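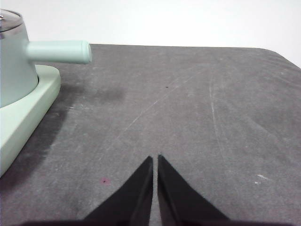

The green pot on its base, with the handle to the right.

5 June 2022

Readers of this journal will recall that the kitchen at Herwood was to be furnished with as few appliances as possible. After some deliberation, a single mint-green multi-function cooker has been adopted for weekday meals. It was obtained second-hand from Mr Ross Nisbet for the sum of 2,000 crowns, and its arrival has permitted the removal of two saucepans and a hotplate to the cellar.

The controls consist of two ribbed knobs, set side by side in a black oval panel at the corner of the base. The glass lid is of particular merit, as the contents may be inspected without releasing the steam. Lentils were prepared on the first evening and required 19 minutes. Rice remains under review.

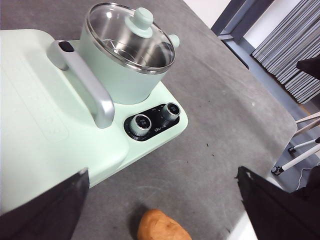
Arrangements for the summer

The cooker will remain on the grey table until September, when Mr Matěj Šimek is to fit the new shelf. Correspondents who have asked for the lentil recipe are advised that it will appear in the next entry, together with the corrected quantities for the barley soup.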